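Dromutex tests planner in simulated kitchens

Engineers at Dromutex have published results from a simulation study of household arm control, the company said in February. The work was done with the Trurkik lab at Prarkesum.

The planner, called Dunne, was run 693 times in computer-generated kitchens. Each run gave a simulated arm one job near a counter or shelf and stopped the clock after 28 seconds. Layouts changed between runs - shelves, stoves and appliances were moved - but the arm model stayed the same. 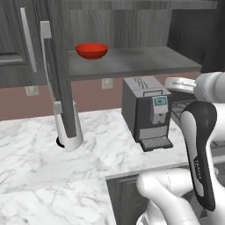 Simulated kitchen with a white arm, a coffee machine and a red bowl on the shelf

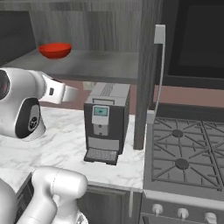 A reader at Prarkesum wrote in to ask whether scores from rendered kitchens carry over to real ones, where counters are cluttered and joints wear out. Four test kitchens would say more than hundreds of virtual ones, the reader argued.

Dromutex said trials on hardware are planned - five kitchens to start with - and that the simulation files will be released first.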